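The man selling you a quieter inbox

Anas Kabbaj has a sentence he likes to use early in a conversation, and he used it on me before I had my coat off. "Most office email is written so the sender can stop feeling guilty," he said. Then he waited, the way people do when a line usually gets a laugh.

It's a decent line. I'm less sure it is true, and I'm a lot less sure that Prakarow, the course he has been teaching to office workers since last December, does what its sales page promises. The page says staff who finish it "win back the morning." It doesn't say who measured the mornings.

Kabbaj spent years in the permits office at Govville before going out on his own. He talks about that job with real feeling, and it's the part of his story I find easiest to believe.

"We had one shared address for the whole building," he told me. "Fence permits, tree permits, people angry about a neighbor's shed. I came back from a week off and there were 3,592 messages in it. I read every one. Maybe 40 of them needed a person to do something."

What were the rest?

"Copies. Thank-yous. Somebody replying to all to say please stop replying to all."

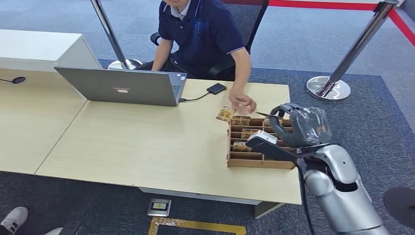 The method he built out of that week is simple enough. You check mail twice a day, for 20 minutes each time. You answer, you file or you delete. Anything that would take longer goes on a paper list, and the mail gets closed. There are no folders beyond the one marked "Done," and he is firm to the point of crankiness about that.

I told him I had read this advice before, many times, and that it always seems to come from people with control over their own day. A receptionist can't close her mail until four o'clock. Neither can anybody whose boss sends a message and then walks over to ask if it arrived.

"Then the boss should take the course," he said.

And do they?

"Some." He thought about it. "Fewer than I'd like. They send their people."

That seems to me the whole problem with this kind of training. The people who make the mess pay for other people to be taught how to tidy it. Kabbaj didn't quite agree, but he didn't fight me very hard either. He said habits spread sideways in an office, desk to desk, and that if enough people stop answering within the minute, everyone else gets used to waiting.

I asked for proof. He offered Brisimlow, a small insurance office that put its whole claims team through the course in the spring. By his account, internal mail there had dropped a good deal by summer. I asked whether the phones had gotten busier over the same months. He didn't know. I asked whether people had moved their chatter over to a messaging app. He thought they probably had, a little.
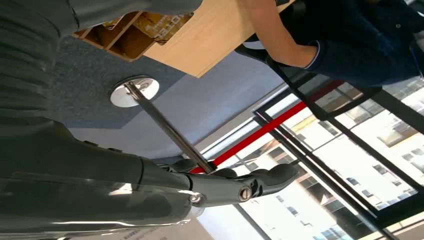

Apolinar Aguirre, who took the course at Brisimlow and agreed to talk by phone, was kinder to it than I expected. He said the twice-a-day rule lasted him nine days. What stuck was the paper list, and he still keeps one. "I don't get less mail," he told me. "I just don't use it as my to-do list anymore, and I sleep better. Is that worth what they paid? I didn't see the bill."

I read that back to Kabbaj later and he looked pleased, then slightly less pleased.

"Nine days is pretty good," he said.

The bill, for the record, is $90 a head, with a lower rate for bigger groups that he wouldn't put a number on. That's cheap next to a lot of office training. It's also more than a notepad.
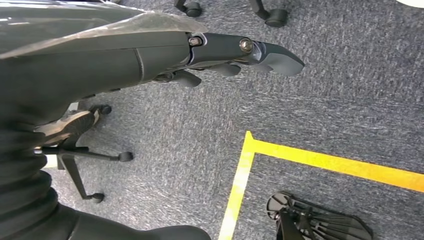

What he won't teach

There is one thing he turned down that raised my opinion of him. A company, which he wouldn't name, wanted him to add a section on tracking how fast each worker replied. He said no, and lost the booking.

"The minute you time people, they answer faster and say less," he said. "You get 'Noted.' You get a thumbs up. I'd be making the thing I complain about."

I asked if he had ever been tempted since. He said rent is rent, and that he'd had a thin August, and that the answer was still no.

Before I left I asked how many unread messages he had himself. He turned his phone over to look, and told me 20, and that it wasn't four o'clock yet.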